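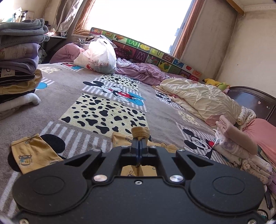 A mustard-yellow garment above a cartoon-print bed sheet.

Setance Exporters' Association Calls for Legal Cover After Skallholm Trade Measures

FOR IMMEDIATE RELEASE

The Setance Exporters' Association today asked the government to protect member companies that continue lawful trade with Ngui, following the decision by Skallholm to penalize foreign firms doing business there.

The measures, announced in August, apply to any company that uses Skallholm banks or sells into the Skallholm market, wherever that company is based. The Association represents 342 exporters. Of these, 163 hold current contracts with buyers or suppliers in Ngui, mostly in clothing, household textiles, farm equipment and packaging.

"Our members have broken no law of this country and no agreement this country has signed," said Wulan Saragih, president of the Association. "They are being told by a foreign treasury which customers they may keep. The government has said it does not accept that, and we ask it to put the position into law before the grace period ends."

The Association is requesting a blocking statute that would bar domestic courts from enforcing the Skallholm penalties. It is also asking for a payment channel that does not pass through Skallholm banks, and for export credit guarantees to remain open on contracts signed before the measures were announced.

Members have reported difficulties already. In a survey carried out by the Association's trade policy office, 138 companies said that a bank had delayed or questioned at least one payment linked to Ngui. A further 40 said they had put new orders on hold until the legal position is clear.

Irfan Liem, director of trade policy, said small firms were the most exposed. "A large company can move its financing or wait for a waiver. A family business with one bank and one shipping agent has neither option - and it is the smaller firms that have spent years building this market."

The Association takes no position on the dispute between Skallholm and Ngui over the Dirkine border terminals, which it regards as a matter for the two governments. It supports the continuation of talks and has offered to give evidence to the parliamentary trade panel.

Guidance for members on contract terms, insurance and record keeping is available from the Association's help desk. Companies that receive a written notice from Skallholm authorities are advised to contact the desk before replying.

Media contact:
Juwita Sitompul, Press Office
Setance Exporters' Association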